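Displacement and Return: Handout for Week 7
Fri 13 February - Department of Politics, course team
Last updated: September, with minor corrections to the reading questions

Purpose of the session

This week considers what happens when a state withdraws citizenship from part of its population. The case is the Weldu valley, where 621 households lost their papers after a new residence law came into force. Students should have read the law itself and the shorter of the two reports in the course pack.

Background

Families in Weldu had farmed on customary tenure for several generations. The law asked each household to show a land tax receipt from a single named year. Many had paid in grain and had never been given a receipt. Those who could not comply were reclassified as migrants, and most crossed the river to the camp at Troka. 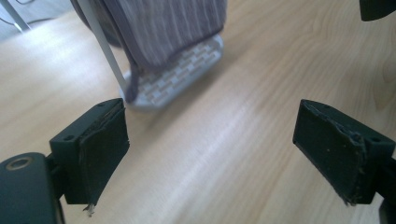 Conditions at Troka

The camp was planned as a transit site and remained open for almost 141 months. Residents could not work legally outside it, although many did so on nearby farms for low wages. Schooling was provided up to the age of 14 - after that, pupils depended on private fees. The host government recognised the residents as refugees but did not offer them citizenship.

Talks between the two governments

There were seven rounds of talks, all held at Fleltar. The main dispute concerned categories. The Weldu side wished to sort residents into those expelled by force and those who had left voluntarily, and to readmit only the first group. The host side objected that signed departure forms had often been obtained under pressure. A joint survey of one section of the camp was completed, but its findings were never applied.
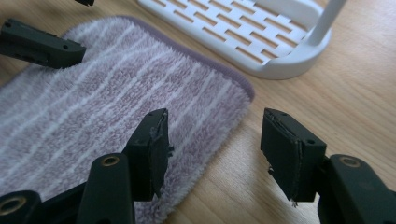
Striped pad and white holder on a wooden table.

Resettlement

Three countries later offered places. Opinion in the camp was divided - older residents in particular feared that accepting would end any claim to return. The largest group settled in Tirdale.

Questions for the seminar

1. Can a departure be voluntary if legal status has already been removed?
2. Who should bear the burden of proof when records are missing?
3. Did resettlement weaken the case for return?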